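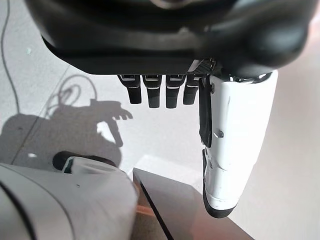
1/
Can a machine do the small work in my workshop yet? I have asked this question every spring, and this May I can give a longer answer than "no". I write it in short posts so you can stop when you are bored.

2/
For new people: I run a repair and finishing shop in Sosdale. We fix chairs, lamps, drawers, small tables. We are four persons. Most of our hours do not go to the beautiful work. They go to wiping, sorting, carrying, and looking for the right screw.

3/
These are the hours I would like to give away. My colleague Timothée Mallet says I would give away the wiping and keep the looking for screws, and he is right, I like it a little.

4/
Four black fingers and one big thumb, above a dark table. When I look at a hand like this I do not think about the future of work. I think: can it pick up a washer that lies flat on a shiny surface? It is the test I would give to any new person in the shop.

5/
A flat washer is difficult. You do not really grab it. You push it with one finger to the border of the table, and you catch it with the thumb when it hangs over. Every person does this without a lesson. Try to write down the steps and you will need a full page.

6/
My list of chores has 12 lines. I will not post all of them, some are very boring. The ones I think a machine can do today, if somebody prepares the place well:
- move a box from shelf to table
- wipe a flat top with nothing on it
- put equal parts in equal trays

7/
The ones I would not give to it yet:
- fold a dust sheet
- untangle a cable
- clean inside a drawer with old glue in it
- decide if a scratch is dirt or damage

8/
The last one surprises people. They think it is an eye problem, so a better camera will solve it. But I decide with my nail. I pass the nail over the line, and if it stops, it is a scratch. A hard fingertip must feel this too, and I did not meet one yet that I would trust on walnut.

9/
About cables. I have seen many demonstrations of machines that cook and water plants. I would pay good money to see one that picks up a loop of thin cable from the floor, winds it, and hangs it on a hook. We do this every evening at 6 and every evening one of us complains.

10/
A cable changes its shape when you touch it. A box does not. I think half of my two lists can be explained with this one sentence. Sheets, cables, rags, leather, string: wait. Boxes, trays, tins: maybe.

11/
Somebody will ask about the price. I asked for an offer from Cevton, for a single arm with a simple two-finger hand, fixed to the bench. I will not publish their number here, it was a private offer. I can say that the arm was less than I feared and the "installation and training days" were more than I feared.

12/
What I did calculate is my side. Last year I wrote down all the time we spent on sorting hardware after a job. It was 412 hours, for the four of us together. I did not believe it, so I added the sheets again, and it was the same.

13/
If a machine takes half of that, I am happy. If it takes half but one of us must stand near it and correct it, then I have only changed who is tired. I asked Cevton how much attendance it needs. The answer was "this depends on the task". It is a fair answer, but I can not put it in a spreadsheet.

14/
Rostam Bakhtiari, who has a bigger shop in Zemdale, bought a sorting machine from Yazdani two years ago. Not a hand. A box with a tray that shakes. It does one thing, it separates screws by length, and he loves it like a dog.

15/
I visited him to see it. He put in a bucket with 600 mixed screws and we drank coffee. After the coffee there were 8 in the wrong place. I make more mistakes than this after lunch.

16/
So there is an honest question for small shops: do you need fingers at all? For screws, I think no. For a chair that arrives with a broken leg, a wet cushion and a child's sticker under the seat, yes, you need fingers, and you need a person who knows what the customer will cry about.

17/
At home it is even harder. In my shop I can say that the table will always be clear and the trays always in the same order. In my kitchen I have two teenagers. No engineer can plan for my kitchen.

18/
I also changed my mind about one thing. Before, I said that a machine hand does not need to look like our hand. Now I am less sure. My drawers, my door handles, my spray bottles, they were all made for four fingers and a thumb. I am not going to replace my spray bottles.

19/
A thumb that can come against the fingers is a serious matter. Hold a rag without using your thumb and wipe a table leg. Then wring the rag. I did it this morning for science and I have water in my shoe.

20/
My plan for this year: a shaking tray like Rostam's, if I find one used. No arm. The wiping stays with us, and Timothée has agreed to wind the cables until the summer if I stop talking about robots during lunch.

21/
If you have a real arm or hand in a real small shop, with dust and bad light, please write to me. I want to know what it does at four in the afternoon, how often you must help it, and if it can pick up the washer.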